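18 February 2021
Posted by Ogbonna Paper Goods

Packing and print assistant, part-time (party stationery)

Ogbonna Paper Goods makes printed invitations, place cards, cake toppers and favour tags for birthdays, christenings and weddings. We sell through our own website and to 7 independent card shops. We are looking for one part-time assistant to help with printing, trimming and packing orders at our unit in Privport.

The post is for 3 days a week, with the days to be agreed. It is a fixed-term job to the end of October, with a chance of becoming permanent if orders hold up. Pay is monthly and the rate is on the application form.

The work is mostly on your feet. On a normal day you will print invitation sets from files our designer has already checked, trim them on the guillotine, punch and thread tags, count out envelopes and pack everything for the afternoon collection. Most orders are small, but we do take runs of up to 1,000 pieces for venues and hotels, and those need the same care as a set of twenty. You will also answer simple customer emails, such as questions about card weight or changes to a child's name before printing. 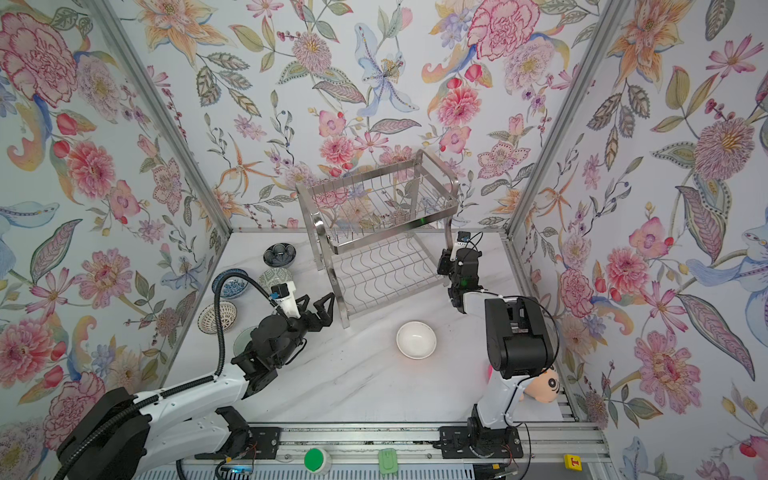 Large blooms in pink, peach and lavender on a pale ground.

Our best-selling range is Odo, a set of folded invitations with matching labels and thank-you cards. There are now 354 designs across all our ranges, and part of the job is keeping the sample drawers in order and telling us when stock card is running low. A second range, Gukix, is for children's parties and goes on sale later this year. You would help put the sample packs together.

You should be neat with your hands, able to spot a spelling mistake and happy to do the same task for a couple of hours at a time. Experience with a guillotine or a desktop cutting machine is useful, but we will train you. You will need to lift boxes of card. A driving licence is not needed.

The unit is on the ground floor and has step-free access. Only two people work in the print room at once at present, and face coverings are worn in shared areas.

To apply, fill in the form on our website and attach a short letter saying which days you can work. Please do not send original artwork. We are not hiring designers at the moment. Interviews will be by phone, followed by a paid trial morning at the unit. We reply to all applications.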